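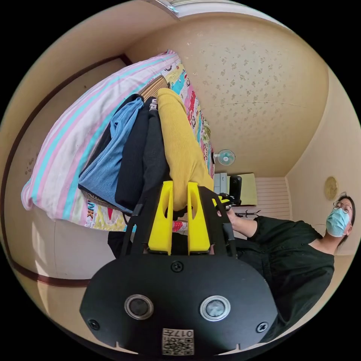
plainweave
Bench tech, Irirley garment line
Posts: 38

Setup question on the Veltden hand-held pair, yellow fingers. Both units have been used for bed work only, mostly knits and a bit of denim. The left unit has started to read closed before it is closed. With a single layer of rib between the fingers the width value goes to zero and stays there, and the tips can still be moved against each other by hand. The right unit is fine on the same firmware and the same config file.

Done so far:
Swapped cables left to right. The fault stays with the unit.
Swapped the finger pairs. Most of the fault stays with the unit, a small part moves with the fingers.
Pulled the three screws, lifted the plate, cleaned lint out of the space behind it, refitted.
Ran the zero routine with the fingers closed on nothing. Good for about an hour, then back to where it was.

What I want to know is whether the zero should be taken with the fingers bare or with a shim between them. The sheet that came with ours says bare. The older Norðdahl notes say shim. They can't both be right for the same finger.

slotwidth
Moderator

Bare. The shim procedure in the Norðdahl notes was written for the previous fingers, which had no slot in them. The current ones bend at the slot under load, so if you zero on a shim you record the bend as part of the offset and every thin cloth after that reads short.

Your small part that moves with the fingers is wear. The part that stays with the unit is either the linkage or the plate. How did you refit the screws?

plainweave
Bench tech, Irirley garment line

One at a time, left, right, then top. Snug by hand. There is no torque figure on our sheet.

slotwidth
Moderator

That will be most of it. If the left screw goes home first the plate sits slightly rotated and the linkage behind it picks up a side load. Start all three, leave them loose, close the fingers fully, then tighten top, left, right in two passes. Keep the fingers closed until the last screw is done.

hemline_7
Member

I disagree on bare zero. We run four of these and have gone back to the shim for anything knit. With a bare zero the first part of the travel is all noise, and a sleeve cuff sits exactly in that part of the travel.
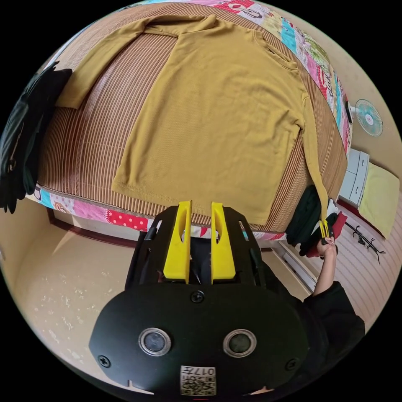 Bare zero is fine if you only handle denim or towels. For shirts I take the zero on an Ikia feeler strip, the thinnest in the set, and then subtract the strip thickness in the config. The offset has held for 40 sessions on three of the four units. The fourth has a bent bracket and I don't count it.

slotwidth
Moderator

If you subtract the strip afterward you have a bare zero with an extra step and an extra source of error. What does your log show for a fully closed finger with no cloth?

hemline_7
Member

Slightly negative. Repeatable though, and repeatable is what I care about. I would take a steady wrong number over a right one that walks.

slotwidth
Moderator

Negative width gets clipped to zero in the export on the default settings. Anyone reading your data after you sees closed when it is nearly closed, and that is the same symptom the original poster has. Check that clipping is off before you recommend this to people.

hemline_7
Member

It is off on ours. Fair point, should have said so.

cablegland
Member

Before anyone re-zeros again, look at how the cable leaves the frame. On one of ours the cable had worked in toward the bracket and was pressing on the moving side whenever the wrist was turned over. The zero was fine on the bench and bad on the bed. Same one-hour pattern, and it took me most of October to find.

Test for it: hold the unit plate down, close on nothing, note the value. Turn it plate up, do the same. If the two differ by more than the noise, it is the cable or the plate. Then pull the cable slack back by hand and repeat.

plainweave
Bench tech, Irirley garment line

Ran the test. The two values differ with the cable as I had it, and differ less with the slack pulled back. So some of it is the cable. I rerouted it and put the tie one hole lower.
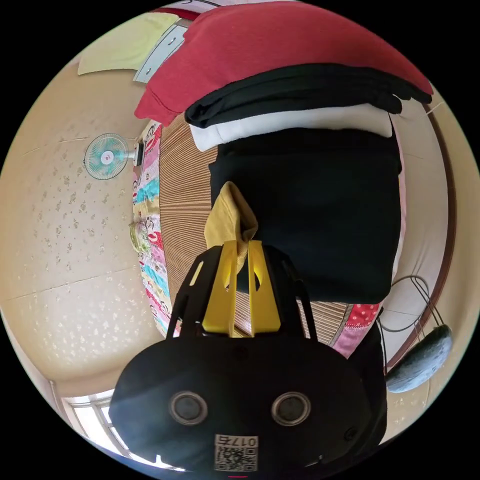 Then did the screws the way slotwidth described, all three loose, fingers closed, two passes. Bare zero after that. Ran 80 closes on a mix of single layer and folded knit and the closed value did not move by more than the last digit. Folded cloth reads a little under what I expect but it does that on the right unit too, so I put it down to the material compressing.

Still open: the fingers. One of the old pair has a tip that is visibly rounder than the other when I hold them up to a lamp. Do people replace singly or as a pair?

cablegland
Member

Pair, always. A new tip against a worn one closes on the heel.

hemline_7
Member

Singly if the other one is under half its life. They are not cheap and Veltden ships them slowly. Mark the date on the back so you know which is which.

slotwidth
Moderator

Pair, and re-zero after. Wipe the two round windows in the plate while you have it on the bench, dry cloth only, and leave the label alone. Somebody here cleaned theirs with solvent and the code would not scan afterward.

plainweave
Bench tech, Irirley garment line

Ordered a pair. Will post the closed values once they are on.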